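# Trurska pickup sessions – your questions

## What are we collecting?

Short examples of a gripper picking up everyday things. Each one teaches the model a little more about reaching and closing, and we love watching it improve!

## Do I need to tidy the floor first?

No, please leave a few things lying around. Glasses on gray carpet are a favorite of ours – the wrist view gets the dark rim, the folded arm and the floor showing through the lens.

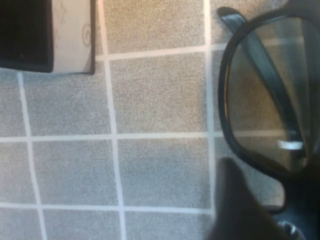 ## How long is a session?

You record 15 examples, then take a 10 minute break. Most people do 2 rounds.

## What if I drop something?

Keep recording and try again. Fumbles are great material, so mark them "retry" and save them with the rest.

## Where do the files go?

Into the Vesville folder, under your station number.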